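Quick Pickled Cucumbers

You need 8 small cucumbers, two cups of white vinegar, two cups of water, two tablespoons of salt, one tablespoon of sugar, dill and a few garlic cloves.

Wash the cucumbers, trim the ends and cut them into spears. Pack them into clean jars with the dill and garlic.

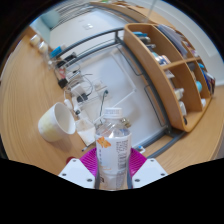 Bring the vinegar, water, salt and sugar to a boil and stir until everything dissolves. Pour it over the cucumbers until they are covered. Let the jars cool, put the lids on and refrigerate.

They are ready the next day. Keep them in the fridge and eat them within 14 days.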